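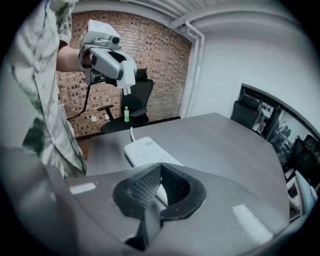 图片来源：课题组自摄，拍摄地点为研讨室

手持式夹爪采集装置的装配、校准与日常维护
学生课题报告（机电综合实践课程）
报告人：Jade Fothergill
指导教师：Rosalinda Cruzado

摘要

本报告记录了手持式夹爪采集装置从装配、校准到日常维护的全过程。课题组以两台装置为对象，对夹指传动间隙、摄像头安装位置、指端胶垫磨损及线缆受力等问题进行了检查和处理，并在此基础上编写了一份维护规程。课题期间共登记采集记录129条，其中4条因装置自身原因作废，均已查明原因。报告最后列出了尚未解决的问题，供后续班级参考。

一、课题背景

本课题依托Punano实训项目开展。该项目使用手持式夹爪录制人手操作过程，再将所得数据用于机械臂的抓取训练。操作者手持装置完成抓取、移动和放置动作，装置上的摄像头同步记录画面，夹指的开合量由画面中的标记位置换算得出。

上一届学生移交装置时，随附的资料只有一份零件清单和几页手写笔记。清单中未注明紧固件的拧紧顺序，笔记中关于镜头标定的部分也不完整。本学期初，采集小组多次反映开合量读数与实际不符，同一物体在不同日期测得的宽度不一致。指导教师据此提出，在继续采集之前应先对装置进行一次系统检修，并将检修方法整理成文。课题于九月立项。

二、课题任务与分工

经与指导教师商定，本课题的任务包括以下内容：

1. 拆检现有装置，更换磨损零件；
2. 重新校准镜头与夹指的相对位置；
3. 制定使用前检查与定期维护的规程；
4. 对检修前后的采集质量作出比较。

装置的拆装由报告人负责，标定程序由Sial小组提供，报告人负责运行并核对结果。指导教师每周三下午检查进度，并审阅维护记录本。

三、装置构成

装置由外壳、夹指传动部分、摄像头组件和供电线缆四部分组成。

外壳为左右两半扣合结构，内部留有导轨槽。外壳的作用除保护内部零件外，还决定镜头支座的定位精度，因此两半外壳扣合后若存在错位，镜头光轴会随之偏斜。

传动部分采用扳机带动连杆的形式。操作者扣动扳机时，两侧夹指沿导轨相向移动，松开后由弹簧复位。导轨与滑块之间的配合间隙是影响读数的主要因素。

不同装置的指端形式并不一致。报头照片中，手中举起的一台装有浅灰色夹指和一对白色小指垫，壳体侧面有一枚深色圆形小镜头，机身较低处另有一个黑色摄像头模块；近处灰色机身一侧则使用带网格纹理的黑色胶垫，内表面呈V形。两种形式在维护时须分别对待：白色指垫以更换为主，V形胶垫则需先清理纹理内的积尘，再判断是否更换。

四、检修过程

（一）外观检查与拆解

检修在研讨室的会议桌上进行。拆解前先擦净外壳表面，检查有无裂纹，并在连接件两侧用铅笔作对位标记。课题组最初未做标记，第一次复装时将左右连杆装反，夹指闭合时向一侧偏移，只得重新拆开。此后规程中将作标记列为拆解前的必做步骤。

拆下的螺钉按位置分格存放。外壳前端的螺钉比后端短，若将长螺钉误装于前端，螺钉末端会顶住滑块，使夹指在接近闭合时出现卡滞。检查发现，第一台装置前端左侧的螺钉正是误用了长螺钉，滑块侧面已有一道清晰的划痕。

（二）传动部分

拆开后可见导轨槽内有黑色粉末，系胶垫磨损碎屑与旧润滑脂混合而成。处理方法是用无纺布蘸少量异丙醇擦净，待其完全挥发后，再薄涂一层塑料适用的润滑脂。润滑脂用量不宜过多，多余部分会沿导轨移至指端，污染被抓取物体，也会沾附于镜头表面。

划伤的滑块没有现成备件。课题组借用Plostley实训中心的打印设备重新打印了3件，去除支撑后用细砂纸修整滑动面。第一件因修整过度而松旷，予以报废；第二、第三件装入后滑动平顺，无明显晃动。

复位弹簧未见断裂，但其中一根的自由长度短于另一根。为避免两侧受力不均，两根弹簧一并更换。

（三）指端胶垫

胶垫采用双面胶与限位槽配合固定。旧胶残留会使新胶垫无法贴平，故须彻底清除。V形胶垫安装时应使开口方向与夹持方向一致，并检查上下边缘是否入槽。安装后静置一夜再投入使用。

对胶垫的磨损程度，课题组原拟以使用次数作为更换依据，但试行后发现，抓取纸盒与抓取玻璃瓶对胶垫的磨损差别较大，单纯按次数更换并不合理。最终改为以网格纹理是否仍可辨认为准，纹理磨平即行更换。

（四）摄像头组件

摄像头组件的问题集中在支座。支座螺钉松动后，镜头会在操作者快速转动手腕时产生微小位移，画面本身不易察觉，换算出的开合量却会出现跳变。课题组将支座螺钉拆下，清理螺纹后加涂低强度螺纹胶重新紧固。

镜头表面只使用气吹与镜头纸清洁，不得使用擦拭导轨的无纺布。广角镜头外凸，装置放置时应侧放或置于支架上，不得使镜头朝下接触桌面。

（五）线缆

线缆接头处是装置最易损坏的部位。操作者手臂活动时，线缆自身重量和拖拽力都作用于接头。检修中发现第二台装置的接头轻微松动，转动至特定角度时画面中断。更换线缆后，在出线处留出一段余量，并用软质扎带将线缆固定于机身，使拉力由机身承受。

操作时线缆应自然下垂，不得绕过手腕，也不得压在椅子扶手下。桌面插线板应放在操作区域以外，各设备电源线沿桌边走线。

五、校准方法

校准分为镜头内参标定和夹指开合标定两步，须在机械部分全部复装并静置后进行。

镜头内参标定使用棋盘格标定板。标定板固定于平整硬板上，操作者手持装置，自不同距离和角度拍摄40幅画面，应覆盖视场中央及四周边缘。由于采用广角镜头，画面边缘畸变明显，若标定画面集中于中央，边缘处的换算误差会显著增大。课题组第一次标定即因边缘画面不足而未通过，补拍后合格。

开合标定时，先令夹指完全闭合，记录标记位置作为零点；再依次夹持已知宽度的量块，记录各宽度下的标记位置。每个量块重复夹持三次，每次夹持前完全松开扳机。三次读数不一致时，不取平均值，应先检查滑块和弹簧。

校准结果写入对应装置的配置文件，文件名与机身标签一致。课题期间曾发生一次配置文件调换，两台装置的读数同时偏离，排查耗时一个下午。此后规定开机时由操作者口头核对标签，并由记录人复述。

六、运行结果

检修完成后，装置交由采集小组使用。至课题结束，登记采集记录129条，作废4条，作废原因如下：

两条为线缆接头松动导致画面中断，发生于更换线缆之前；
一条为配置文件调换；
一条为胶垫安装后未静置足够时间，抓取过程中胶垫移位。

检修前的采集记录未按统一格式登记，作废原因多数空缺，因此无法与检修后的数据作严格的数量比较。可以确认的是，使用同一量块复测时，检修后的两台装置读数稳定，采集小组此前反映的日期间差异未再出现。

七、维护规程

（一）每次使用前

检查外壳接缝与支座螺钉；空载开合夹指，确认无卡滞；查看胶垫纹理与边缘；用气吹清洁镜头；核对机身标签与配置文件；夹持一次基准量块并登记读数。

（二）每次使用后

断开线缆时应捏住接头，不得拉扯线身。擦净指端，将装置侧放于收纳盒内，扳机处于松开状态。如有跌落、磕碰或画面中断，无论是否影响当次采集，均应登入维护记录本。

（三）每月一次

打开外壳，清理导轨并补涂润滑脂；比较两侧弹簧长度；重新进行开合标定。凡拆动过摄像头支座的，须同时重做镜头内参标定。

（四）备件

备件盒内应常备滑块、弹簧、两种指端胶垫、前后两种长度的螺钉及线缆。长短螺钉分袋存放，袋上注明安装位置。打印滑块所用的模型文件存放于Naludholm共享目录，修改后应在文件说明中注明修改人与修改内容。

八、存在的问题

第一，打印滑块的耐久性尚无结论。课题周期较短，尚不能判断其在长期使用后间隙如何变化，建议后续班级在每月维护时测量并登记滑动面厚度。

第二，扳机行程对手掌较小的操作者偏长。长时间采集后，部分操作者反映手指疲劳，夹指有时不能完全闭合。改变连杆长度可以缩短行程，但会同时减小最大开口，需在两者之间作出取舍，本课题未作改动。

第三，螺纹胶对支座塑料的长期影响未经验证。下次拆卸时应检查螺孔周围有无发白或开裂。

九、附：维护记录本填写格式

装置标签；
维护类别（使用前、使用后、月度、故障）；
基准量块读数；
更换零件及其安装位置；
是否重新标定，标定是否通过；
操作人、复核人签名。

记录本与装置一同存放，不得带离研讨室。填写错误时以单线划去并签名，不得涂抹或撕页。

指导教师意见

报告对检修过程的记载较为完整，对装配错误和作废记录均如实说明。维护规程可自下一轮采集起试行。滑块厚度的测量方法应补充测点位置示意，由报告人在移交前完成。

Rosalinda Cruzado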